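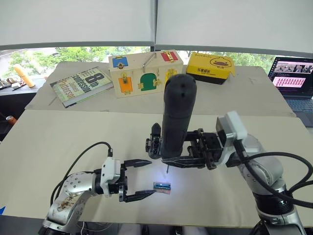
Cardboard down, tool upright: a small module on the bench, with a latch box and a paperback behind.

The workbench at Clollberg gets a fresh skin of cardboard whenever the old one becomes too marked to read a pencil line on. The sheets come from the flat packing that arrives round wardrobes and bed frames, and Aino Sjöberg keeps a stack of them behind the door. She has tried rubber mats, an old blanket and a length of kitchen lino. Cardboard won.

"A screw lands on it and stays there," she says. "On lino it's under the radiator before you've put the driver down."

Sjöberg runs Plornalo, a small repair room that takes in the sort of household electronics most shops turn away: doorbells, baby monitors, lamp dimmers, the boards out of talking toys. Last year 544 items came over the counter and 251 went home working. She writes both numbers on the wall in chalk and does not seem bothered by the gap between them. Plenty of the rest were stripped for parts, and a drawer marked Udarum, after the street where the shop began, holds the best of what was saved.

The tools are ordinary. A slim black driver of the handheld sort does most of the work, and it is used upright, with the bit straight over the screw. Leaning it is the usual beginner's fault. The bit rides up, the slot rounds off, and a job that should have taken a minute takes the afternoon. Sjöberg sets her drivers to the lowest power they have and finishes by hand if the part is thin.

Modules are laid flat, with a strong light on the spot being worked on and the rest of the room left fairly dim. She likes a cold white lamp for this. Warm bulbs are kinder on the eyes in December, when it is dark by four, but they make coloured parts hard to tell apart.

Further back on the table there is usually a second sheet, and this is where everything else ends up. The laptop lives at the right-hand end, open, for looking up pictures of parts. There may be a box with a cartoon duck on it. There may be a novel, at the moment 8th Confession by James Patterson, which she says is good company while glue sets.

The wooden box with the coloured doors has been there longer than most things. Each door, blue, red, orange, green and yellow, has its own brass latch, and a metal bolt slides across the top. Children who come in with a parent go straight to it. So do the adults, if the wait is long. Sjöberg uses it when she teaches, too. Her evening class at the Ngui hall starts people on catches and bolts before they are given a screwdriver, and they have to work them slowly, without forcing.

The class runs for two hours and takes in whatever people bring. A bedside radio came in last winter, then a bicycle lamp, then three identical electric candles from the same family. The candles all had the same broken wire.

Anyone wanting to set up a similar bench at home can do it in a corner. Lay one large sheet of cardboard at the front and tape it at the corners. Put a second behind it for things you need to see but not touch. Keep drinks on another table. Draw round each part as you take it off and put its screws inside the outline.

Sjöberg dates her old sheets and keeps the ones with good outlines on them. The oldest has a doorbell on it, with job number 825 written next to the speaker.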